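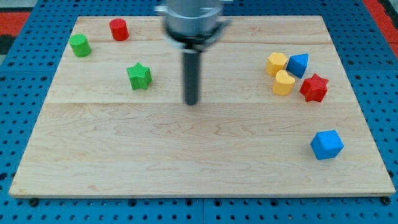
Reading time: 2 min

Edge-glued panels and moisture movement

Solid wood exchanges water vapor with the air until it reaches equilibrium moisture content (EMC). Below fiber saturation, any change in moisture content produces a change in size, and the change differs by direction. Movement along the grain is small enough to ignore in furniture work. Radial movement is larger, and tangential movement is larger again. A panel built up from planks therefore changes mainly in width. In the pale maple board, where the planks meet at a seam running across the middle, each plank moves on its own terms and the glue line has to carry the difference. The wavy lines and swirls in its surface show that grain direction varies even within one plank, so a single coefficient for a whole panel is an approximation.

1. Estimating movement

For small changes in moisture content, use

dW = W x C x dM

where W is the panel width in millimeters, C is the shrinkage coefficient for the species and cut, and dM is the change in moisture content in percentage points. Take W = 1000, dM = 2 and C = 0.003. The result is 6 mm. With W = 100 and the other values unchanged, the result is 0.6 mm. The value of C used here is for practice only. For the assignment, take it from the species table and state whether the stock is flat-sawn or quarter-sawn.

2. Orientation of growth rings

Flat-sawn boards cup as they dry, with the bark side becoming concave. Alternating the rings from plank to plank turns one large cup into a series of shallow ones. Keeping them all the same way gives a single curve, which is easier to restrain with battens. Matheson prefers the second method for tabletops; Rønning's notes use the first. Either is accepted in the assignment if the fixing method agrees with it.

3. Fixing

A panel must be held flat and left free to change in width. Use slotted screw holes, buttons in a groove, or sliding dovetail battens glued at one point only. Do not glue a cross-grain batten along its full length. The usual failure is a split starting at the end grain, where moisture is lost fastest.

4. Assignment

Problem 16 in the workbook. Show units at every step. Submit to Callum Dow before the next bench session.

Contact: Wood Technology Office, Flenedstead | Copyright Flenedstead course notes | Back to top

Related notes
Reading a pin-type moisture meter
Kiln schedules for hardwoods
Glue line failure: causes and tests
Quarter-sawn and rift-sawn stock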